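Welavon Paper Forum > Backdrops and Gift Wrap > Tissue or plain paper for a big wrapping order?

agathe_r
February 19, 2025
Hello everyone. I must wrap 200 small boxes for a wedding in May. The bride likes green. I bought two packs of tissue from Clesard to try, and the color is beautiful, but it tears at each corner. Should I change to plain colored paper? I do not want to pay for something heavy if tissue can be saved.

pritchard_wraps
Stay with tissue, but use it double. Fold the corner first and pull after. Everybody pulls too early.

Llinos Ifans
I do not agree with Pritchard. Double tissue on 200 boxes is a lot of patience, and it still shows the print of the box. Plain matte paper, medium weight, cut along the grain. To find the grain, bend the sheet softly both ways. The easy way is the grain.

pritchard_wraps
Medium weight cracks white on the fold. I had this with a full roll from Greltelex and I sent it back.

Llinos Ifans
Then it was coated paper. Paper with the color all through does not do this. Tear a small piece and look at the edge before you buy.

agathe_r
Thank you both. How do you store the sheets? Mine are rolled and now they do not want to lie flat.

dhinojosa
Flat, under a board, for two days. Do not iron them, please. I tried it and the green became two greens.

mererid_j
Can I ask about rounded edges? If I do not press the fold, the paper makes a soft curve, and I like it more than a sharp one. My sister says it looks unfinished.

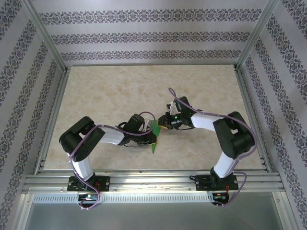
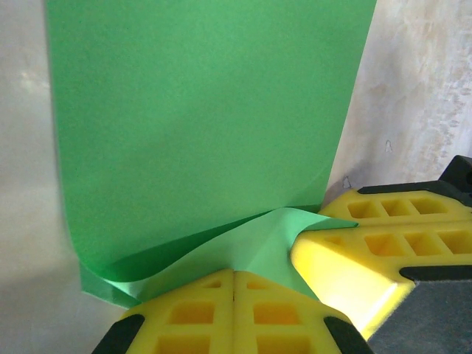 Idalina Torres
Moderator, Backdrops and Gift Wrap

Mererid, in the second picture the green sheet has such a soft curve at the lower corner, and to my eye it looks finished. The small crumpled part near the bottom is another matter, I would not leave this on a gift.

Agathe, for your boxes I am with Llinos. Buy one sheet first and wrap one box completely, with the ribbon, before you order the rest.

pritchard_wraps
I still say tissue. But yes, test one box.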